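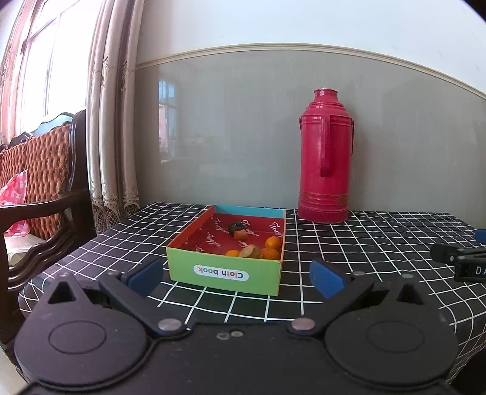

Figure 4. Jaws open in front of the box, ready for the first pick.

Section 4: Recording your first picks with the Hokum hand gripper

By now you've charged the gripper and run the calibration from Section 3. If you skipped the calibration, go back and do it, I'll wait! I lost an entire day of recordings that way in April and I'm still sore about it.

What we're after is plain enough: you pick things up by hand with the gripper, the camera on it records every move, and the Bellini model learns from what you did. For a first set I like small food items in an open box. My box says "Cloth book" on the front, and it has fruit and a couple of cut slices in it. Yours can be any box with low enough sides that the fingers get in.

1. Put the box on the table, straight in front of you. A cloth with a big grid on it (mine is black with white lines) makes it easy to put the box back in the same spot.

2. Drop the items in any old way. Let some of them touch or lean on each other. My first sets were far too tidy and the model fell apart the moment two pieces were side by side.

3. Hold the gripper level, open the jaws all the way, and start recording. Wait for the beep.

4. Bring both blue pads down on either side of one item. Go slower than feels natural.

5. Squeeze until the item is held, lift it clear of the box, and set it down on the table.

6. Open the jaws, back away, and stop recording. One pick, one clip, please.

7. Shuffle what's left and go again. Refill the box when it's empty.

Note: You don't have to clear the room. I leave the chair, the curtains and the red thermos right where they are. Do shift things between batches, though, so the model sees more than one background.

Note: Fumbled picks are fine. Keep them and tag them "miss" in Gornovance. Only delete a clip if your hand covered the lens.

CAUTION: Keep your free hand out of the box while the jaws are closing. The pads are soft but the arms behind them pinch.

CAUTION: Wipe the pads after cut fruit. Dried juice makes them sticky and the items won't let go cleanly.

How many clips? I get usable results at 300 and good ones at 500. The Brukenmont set has 1000, but I did those over a lot of evenings and my wrist would like you to take breaks.

When you have your clips, go on to Section 5 for uploading.

Section last updated July 21, 2022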